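Switching to paper for the household accounts

March 2020

I kept our household accounts in a spreadsheet for years and then stopped, and this is mostly a note on how the paper version has gone.

The spreadsheet had 2,086 rows when I closed it for good. It went back to the first apartment, the one with the broken radiator, and every row had a date, a shop, an amount and a category. The categories were the problem. I had a category called Misc and another called Other, and I could not have told you the difference. Any month where I wanted to know something, like what we spent on the car, I had to go back and fix the labels first. That took an evening.

So in the first week of January I bought a ledger. It is a Plikska, the tall narrow kind with a sewn spine and 366 ruled pages, one for each day of this year. I did not plan that part, but it has been useful. Each page gets the date at the top and whatever was spent under it. On days when we spend nothing I write "none" and turn over.

The rules I started with were short. Write it down the same day. Round to the nearest dollar. No categories at all until the end of the month, and then only five: house, food, car, health, everything else. I add up each one on a separate sheet and clip it to the last page of the month.

January took me close to two hours to total, because my sevens look like ones. February went faster. I also found out that we were paying for two things we didn't use. One was a storage plan left over from an old phone. The other was Korletey, a recipe service I signed up for during a free month and forgot. Both had been sitting in the spreadsheet the whole time, under Misc and Other. Writing the same charge by hand a second time was what made me look it up.
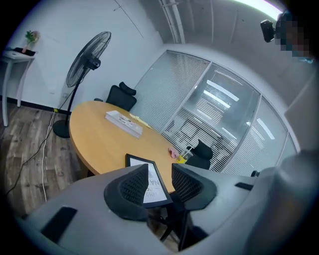
Inês Loureiro wrote to me after the last post to say that rounding would catch up with me. Her view was that if you round every coffee and every bus fare, you end the year with a total that matches nothing the bank has, and then you stop trusting the book. She keeps cents and always has.

I thought about that and checked February against the bank statement. The book was off by four dollars. I can live with four dollars. If I were running a business I would do it her way, and I may still do it her way for the car, where I want the real number when it comes time to sell.

The bigger trouble has been cash. I take out money at the machine on Narkedby Street and write down the withdrawal, and then I also write down what I buy with it, so it gets counted twice. For now I put a small c next to anything paid in cash and skip the withdrawals when I add up. It works when I remember the c.

A few practical things, for anyone setting one up. Use a pen that doesn't bleed, as the paper is thinner than it looks. Leave the book where you empty your pockets -- mine stayed in a drawer for the first week and I missed three days. Keep receipts only for things you might return.

The car insurance comes due later this month. It will be 700 dollars if we pay it all at once, and 130 more than that if we split it up, so we are paying it all at once. I already have the page marked.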